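HIST 214: Work and Its Measurement
Handout 6: The Time Study and Its Discontents

Read this before the seminar. Last year several people read it during the seminar, and it showed.

What a time study is

Someone stands near a worker with a watch and a clipboard. The job is split into small motions (reach, lift, turn, set down), each motion is timed, and the times are added up. The sum, plus a little extra for being human, becomes the "standard time." Pay is then hung on it. If you beat the standard you earn a bonus, and if you beat it by too much you earn a new standard.

Workers grasped this last point quickly. Managers were puzzled for decades that people slowed down when watched.

The Zuddale case

Our main reading is Wilma Morrison's chapter on the Zuddale works, which made door locks and employed 150 people on the assembly floor. The firm hired an outside expert, who spent one October taking readings and filled 13 notebooks. He recorded 1,239 separate observations. He did not record that the benches were too low, although the assemblers mentioned it to him more than once. Morrison found their complaint in the minutes of a shop meeting, filed under "Other."

Look closely at her table of the packing times. The slowest packer on paper was the one everybody else brought their jammed cartons to. Fixing other people's cartons had no line on the form, so it came out as idleness.
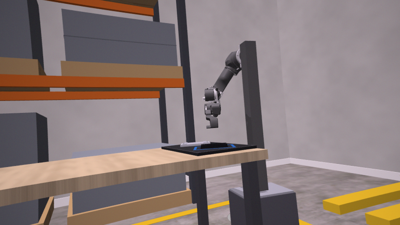 The expert's allowance for rest is worth a few minutes of your attention too. He gave the assemblers a fixed share of each hour for "personal needs," the same for all, and worked it out at his desk after lunch. Morrison is polite about this. I see no reason for you to be.

The other side

Agathe Chevalier's article takes a kinder view, and you should give it a fair hearing. At the Carré glove factory, she argues, the watch protected people. Before the study, the foreman set piece rates by mood. After it, there was a number on the wall that a stitcher could point at. More than 200 stitchers signed a petition to keep the new system, which is awkward for those of us who had our lecture already written.

Her weak spot is the sources. Most of what we know about Carré comes from the company's own newsletter — a cheerful paper in which no one ever had a bad day.

For the seminar

Bring a page of notes on one ordinary task you do often, split into motions and timed by a classmate. Making toast is banned. I have read enough about toast.

Be ready to say what your list left out, and who would lose money by it.

Further reading: the Brosel pay dispute file, on reserve at the library desk. The Fokero diary is optional and long, but the entries on the broken wall clock are very good.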